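Bundis White Plastic Basket

A plain white basket from Bundis for the bench, the laundry shelf or the bottom of the pantry. It's sold singly or in sets of 3, and every basket in a set is the same size. Colour is white only.

The basket holds loads up to 22 kg when it's standing on a flat surface. Don't carry it at that weight. Rinse with warm water and a little dish soap, and dry it before stacking. Not for the oven, microwave or dishwasher.

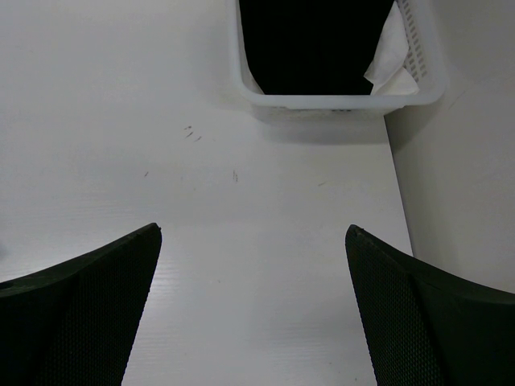 Orders placed before noon go out the same day from our Skudura warehouse. Sets are packed nested, with a sheet of paper between each basket, and the paper can go in your recycling bin.

For cafes, schools and childcare centres, the Tefera trade range has the same basket in cartons. Minimum order is 2,000 units and freight is quoted separately. Please include your delivery postcode and whether there's a loading dock.

Lids are a separate item (see Bosen lids) and fit the current model only.

Page updated 11/08/2026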